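**Project Stanilero, progress report to the Ornness fund**
March 22, 2024
Work package: comparison of hand-held grippers for soft household goods

Dear colleagues,

With this report we inform you about the state of the gripper comparison that you support. The work follows the plan in most points. In two points we are late, and I describe them below.

## What was done in this period

We have compared two finger geometries for handling of folded clothing. The first is the parallel type, which we call Drokimby in our notes. The second is the angled type with linkage, which we call Tô. Both are used by hand, so the operator feels the resistance of the cloth and can correct the approach angle.

The sessions were moved from our lab bench to a normal living room. On the bench, the garments were always placed in the same direction and the light was constant. In a home there is a sofa, a window with strong sun and a round table, and the operator must find a good position by himself. We consider these results more useful for the final comparison, although they are more difficult to evaluate.

The garments are of different thickness. Fleece is the easiest material for both types. Thin knitted cloth is the hardest, mainly when it lies under something heavier.

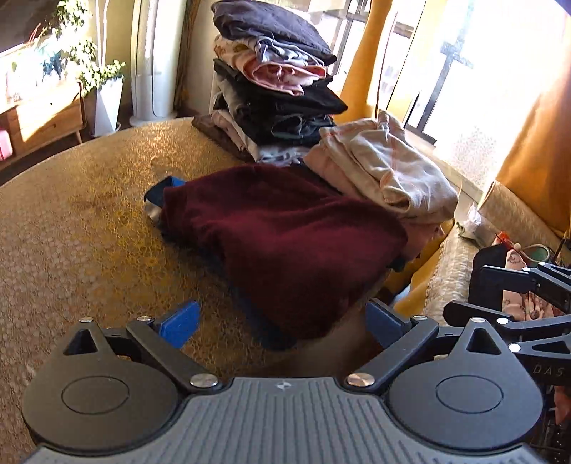 **Why are the garments folded before the test and not spread flat?**

A folded garment has several layers at the edge, and the gripper must take all of them together or the fold opens. This is the case we want to compare. Flat cloth was covered in our September report.

## Results until now

We made 900 grasps in total, divided equally between the two types. The main observations are:

- The angled type enters better under a fold which lies directly on the table.
- The parallel type holds a thick bundle more evenly and turns it less during lifting.
- With both types, the second layer slips first. When it slips, the operator normally closes harder, and this makes the fold worse.
- Pads with worn surface must be changed earlier than we expected. We changed them 4 times.

A patterned tablecloth with a shiny surface disturbed the camera on the gripper in the late morning. The tracking of position was lost for short moments when the sun came directly on the table. We now close the curtain one half and repeat the affected grasps. The number of repeated grasps is kept in a separate sheet, so they are not mixed with the first attempts.

Work with a tall stack of clothes is slower. The operator takes the upper garment without problem, but the middle ones pull their neighbors with them. We will report this as a separate category. 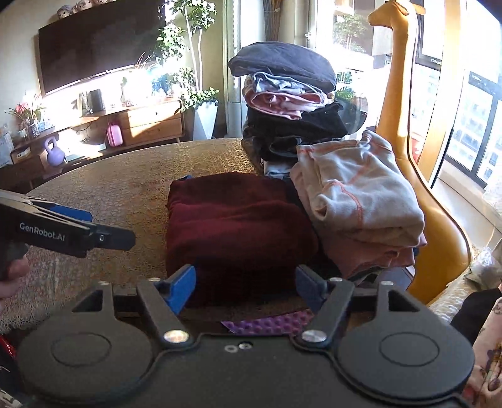
## Delays and next steps

The spare linkage parts arrived 8 days late, and the comparison of closing force could not start. It is now planned as the first task of the next period. The written guide for operators is also late; 7 of its pages are ready and the part about calibration is missing.

We do not ask for a change of budget. We ask only that the date for the operator guide is moved to the end of the next period, together with the force results.

With kind regards,
The Stanilero gripper group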